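3.2 Shared tables and the drying of kitchen items

The second part of our study concerns how people in shared houses arrange the things that wait between washing and use. In the interviews, many residents spoke first about the sink, but when we asked them to tell us about a normal evening, they spoke more about the table next to it (Figure 2).

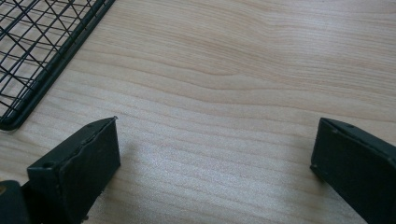
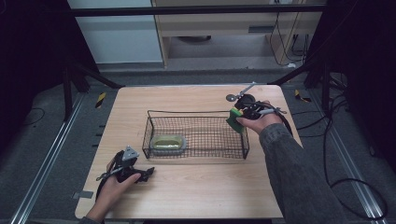 Figure 2. Light wood-grain tabletops with black wire holders. In the second picture, the basket contains a small clear food container, and a green sponge is held over its right end.

Household Practices Group, Department of Domestic Studies, Rostton

We visited shared houses in two districts, Stuvel and Dinodholm. In total 65 residents agreed to keep a kitchen diary during the month of May. The diary was a simple paper booklet. Residents wrote down which objects they had left out after washing, where they had put them, and who had moved them afterwards. The entries were short, often only one line, and we did not correct the spelling when we copied them. We received more than 1000 entries, and 200 of these were read again by a second reader, Châu Nghiêm, who did not know from which house they came.

The most frequent subject of the entries was the place of the sponge. In Stuvel, where the kitchens are older and the sinks have no ledge, residents wrote that the sponge "travels" during the day. One resident kept it in a mug, another on the window sill, and a third took it back to her room after a disagreement. In Dinodholm the sinks have a small ledge, and the sponge appeared less often in the diaries. Food containers were in second place. Here the difference between the districts was small. Residents in both places complained that a lid and its container are seldom found together.

Open baskets and racks were mentioned with some warmth. Several residents said that an object in a basket belongs to the whole house, while an object on the bare table belongs to the person who left it there. This agrees with the earlier work of our group in the Ninh houses, where a tray had the same role. It should be said that the Ninh houses had a written list of kitchen duties, and the houses in the present study had none, so the comparison must be made with care.

We also asked at what time the table was cleared. Most entries gave the evening, after the last meal, but in the houses with shift workers the table was cleared early in the morning, and then often by a person who had not cooked. These residents did not describe the work as unfair. They wrote that they needed the space for breakfast. In one house the matter was discussed at length in the diary itself, and the booklet was passed from room to room until its pages were full. We have kept these entries separate and return to them in Section 4.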